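Piritz wooden tea caddy, three compartments
Posted 2023-09-14

I drink a silly amount of tea, and until August all of it lived in a kitchen drawer, in half-crushed boxes that I had to dig through every single morning. So when I spotted the Piritz caddy at Losgate for 30 dollars (down from 44!) I grabbed it and figured I'd return it if it felt cheap.

I kept it! It's a nice medium brown, it sits flat, and the handles cut into the two ends are big enough for my whole hand, so I can carry it out to the porch with a mug in the other. The ends are a bit taller than the sides too, which makes it look more like a little toolbox than a desk organizer. My sister says it looks like it's for seed packets. She's not wrong, and I may buy a second one for exactly that. 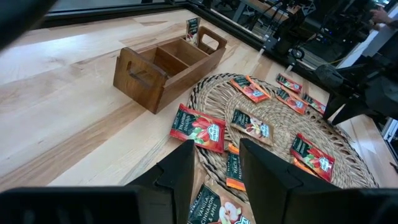
One packet in, the rest still on the placemat. The strawberry one is my favorite.

Flat sachets stand up in it really well, and the tops stick out over the rim so you can read what you're grabbing. If you only keep a few in a section they do slump over, and I've stuck a folded napkin behind mine for now.

Gripes? The dividers are thin, and mine don't come out, so you're stuck with three sections. There was also a rough spot on the bottom that I had to sand down. For 30 dollars I can live with that. At full price I'd probably look around a little more first.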